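Quieter Rooms at Fuentealba

When the housing association at Fuentealba asked its residents in June what they most wished to see improved, the reply was plain. Of the 436 households that returned the form, 265 placed noise between rooms above heating, lighting and storage.

The association has since set aside money for a first group of homes. Pauline Lambert, who leads the work, has asked that small measures be tried before any wall is opened. Gaps beneath doors, loose frames and bare floors let through a good deal of sound, and most can be dealt with in a morning. 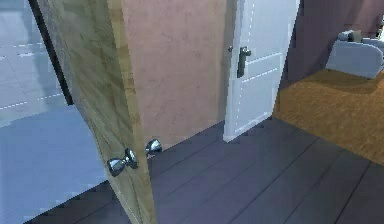

Which part of a door should be treated first?

The gap at the bottom, as a rule. A brush strip or a drop seal fitted there will often do more than a heavier door hung over the same gap.

Residents have been offered a choice of seals, and a fitter will call on request. Olga Troncoso, a tenant for many years, chose the drop seal for her bedroom and reports that she no longer hears the kitchen radio — a modest gain, in her words, but a welcome one.

Work on the first 69 homes is under way. Shared stairs and landings will follow, once the association has agreed terms with its suppliers.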